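Lurnska Opens Online Archive of Notes Left on Office Refrigerators

BARURA, October: Lurnska, the small publisher behind the Killness series of pocket humor books, today opened a free online archive of 3,000 notes that people have taped to the refrigerators they share with coworkers.

The collection was assembled by Ayman Kettani, an editor at Lurnska, after his own yogurt went missing. He put up a note. Somebody corrected the punctuation. The exchange ran to 12 notes and takes up the first page of the archive.

"I never got the yogurt back," said Kettani. "I did get a book deal, but I work here, so it wasn't much of a negotiation."
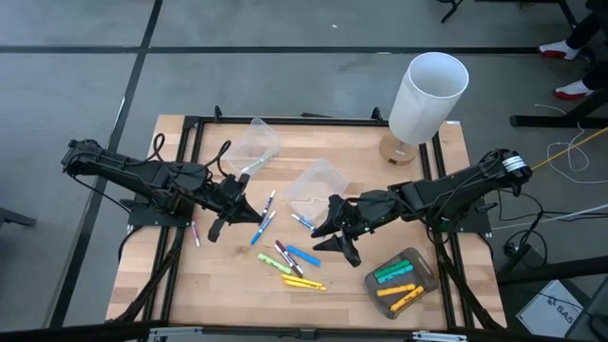 Visitors can sort the notes by mood, from "Friendly Reminder" to "Final Warning," or by food. Cheese has its own section. So does creamer, which accounts for 95 of the entries and most of the capital letters. Names and phone extensions have been blacked out, including those of people who signed their threats with pride.

A print selection, "Please Label Your Soup," goes on sale the same month under the Killness name. The cover is by illustrator Daichi Shibata, who also drew the 10 full-page sandwiches inside.

"They asked for sandwiches with a sense of loss," said Shibata. "Rye turned out to be best for that."

Lurnska is still accepting notes through the archive's submission page. Please do not mail the food.

Press contact: Hoshino Publicity, for Lurnska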